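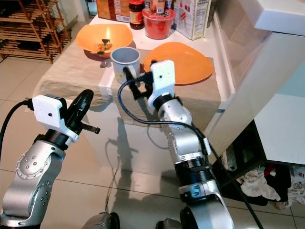
The two arms at the breakfast table, Andham open day

Fri 21 August

Finally got to the open day at Andham! Took the early bus from Sandport and still ended up behind almost 40 people for the first demo. My favourite bit was the mug. One gripper right in at the handle side, with the orange plates so close by, and I was holding my breath like it was my own good crockery. I'd pictured a big shiny factory sort of place, and it was much more like someone's kitchen – jars, boxes, shoe rack and all.

We got to ask questions after. I asked whether it could do my dishes and got a very polite "not yet". Fair enough.

They also let us look at what the wrist camera sees. Fingers pointing straight up at the ceiling lights, pressed together, with a ribbed look to them like a pair of winter gloves. I could have watched that for ages. 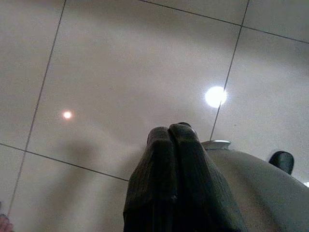 Lunch and the trip home

Sausage roll from Kwok, $4, a bit dry. Missed the 2 o'clock bus and had to go round by Flullwood, so home late with sore feet. Want to go again next July if they run it.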